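Benchmarks and the Habit of the Small Set

The usual way to defend a density functional in a synthetic paper is to cite a benchmark in which it did well. I have no quarrel with benchmarks. My complaint is with how little most authors ask of them before borrowing their authority.

Take reaction barriers. A typical set holds closed-shell molecules of modest size, with reference values from coupled cluster. A functional that does well on such a set has been tested on such a set. The paper citing it may concern a zwitterionic intermediate in methanol with a floppy side chain, and the mean error from the benchmark is then quoted as if it carried over.

Gisela Ruppert made this point in a group seminar in February, using the Pulberg set, which has 2,301 entries. Over 2,000 of them are hydrocarbons or simple ethers. She pulled out the 100 entries with a formal charge separation and recomputed the errors for those alone. The ranking of the functionals changed. Two that had looked the same on the full set no longer did, and the gap was large enough to reverse a predicted selectivity.
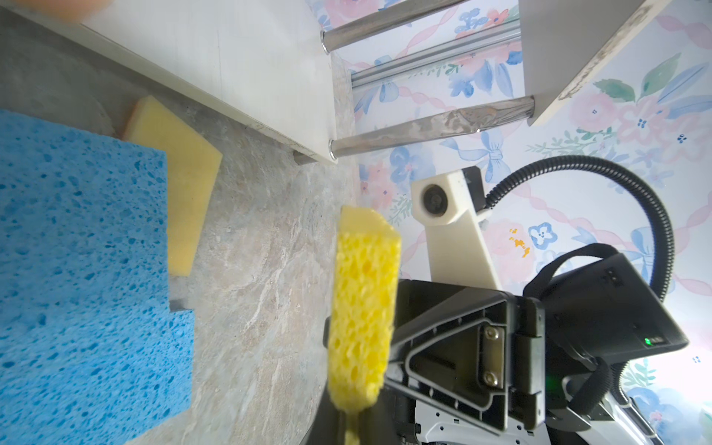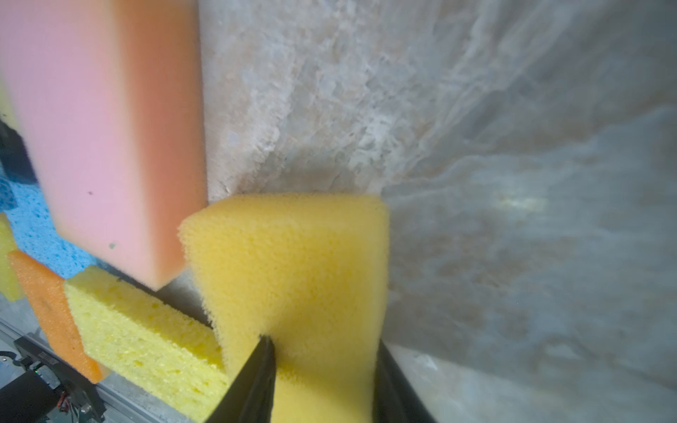
Yellow sponge and black gripper.

Donnie Ogilvie's reply was that nobody has time to build a custom subset for every project. I accept that for a survey of many substrates. I don't accept it for a mechanistic claim resting on a difference of 2 kcal/mol between two transition states. A difference that small can come from the treatment of low-frequency modes, and the electronic energy may have little to do with it.

Conformers are a worse problem. Many supporting information files list one geometry per stationary point and never say how it was found. If the lowest conformer was missed, the choice of functional hardly matters.

My proposal is modest. State which part of the benchmark resembles the system at hand, and give the error for that part. Report the spread over at least two functionals of different construction. List the conformers searched and the cutoff used. Reviewers should ask for these items as routinely as they ask for a proton spectrum, and editors should stop treating a table of Cartesian coordinates as enough.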